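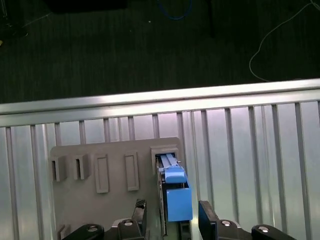
# Open day at Vaven, Narnlow, 3 September 2022

The Vaven workshop is at the far end of the Sveinbjörnsson building, past the loading bays, and the sign on the road still has the name of the old tenant. I drove past it twice. Parking was on the grass behind the building. The bus from Plurnar stops on the main road and it's a ten-minute walk from there, with no sidewalk for the last part.

Visitors went in small groups. Most of the shop was what you would expect: benches, a saw, racks of aluminum profile, a table with coffee. I had signed up for the one stop I cared about, which was listed on the sheet as "Cell 4: setup and upkeep." It was led by Ea Arnardóttir, who looks after that cell and did most of the building.

The cell is a single robot arm with a two-finger gripper and a small camera near the wrist. It works at a gray plate that stands upright against a ribbed aluminum panel, with an extrusion rail along the top of the panel. The plate has rectangular slots in a row, and they are different shapes. The one at the right-hand end is the biggest and has thick walls. The arm brings a blue part to it and takes it away again. Vaven uses the cell to try out gripper fingers and mounting plates before anything goes to a customer, so the same move is repeated for hours and then something gets changed.

Ea started with how she sets it up after a plate swap. The order is always the same:

1. Power off at the cabinet, arm parked.
2. Wipe the panel and the back of the new plate.
3. Bolt the plate on loosely, square it against the rail, then tighten.
4. Power on, drive the arm by hand to the end slot at low speed.
5. Save that position, then check the others from it.
6. Run one cycle at low speed with a hand on the stop button.

Step 3 is the one that takes time. The plate can look straight and still be off enough that the part rubs on one wall going in. She squares it with a steel block and a feeler gauge, and she tightens the bolts a little at a time, going corner to corner. Someone in our group asked why she didn't put in locating pins. She said they have pins on another cell, but on this one the plates change too often and each version is a little different. She'd like pins too.

The gripper got the longest talk. The fingers are black, held by hex socket screws, and the screws are easy to see and easy to reach, which was a choice. On the first version you had to take the whole gripper off the arm to change one finger. Now she can swap a finger with the arm parked in place. The fingers in use aren't a matching pair. One has a crosshatched face on top, and the other is taller and smooth with a slanted top. She was asked about that as well and said they're being compared and she'd have more to say when the run was done.

Her check routine is on a card taped inside the cabinet door. Every 80 cycles the arm stops by itself and waits for someone to look at the finger faces and press go. Once a shift she puts a wrench on each finger screw. The camera gets wiped with a dry lens cloth, no spray, after someone left a film on it in May and the pictures went soft for two days before anyone noticed. The counter had passed over 3000 on the current plate, and the wear she showed us on an older plate was all at the top rim of the end slot, where the part first touches.

Repairs on this cell have mostly been cables. The floor next to it is dark and there are loose cables on it, and she said straight out that she wants them in a duct along the rail. One of them had been pulled half out of its plug in the spring and the arm would stop in a different spot each time, which looked like a software fault and used up most of a week. She now starts with the plugs whenever something odd happens. The duct has been ordered.

We then watched the arm run at the slower speed behind the guard. It was quieter than I expected, mostly a click from the gripper and a fan in the cabinet. A boy at the front wanted it to go faster and was told no.

A few practical notes if you go to the next one:

- Sign up for the cell talk at the front desk as soon as you get in. The sheet for it was full when I left.
- Closed shoes are required past the yellow line. They had loaner toe caps but not in large sizes.
- Photos are fine in the cell area, not at the customer benches.
- The talk was planned for half an hour and went well over that. Ea stayed for questions and let people handle the old plate and a worn set of fingers.

I asked for a copy of the check card, and she made one for me on the office copier. It's up on the wall by my own bench now, with the camera line crossed out as I don't have one.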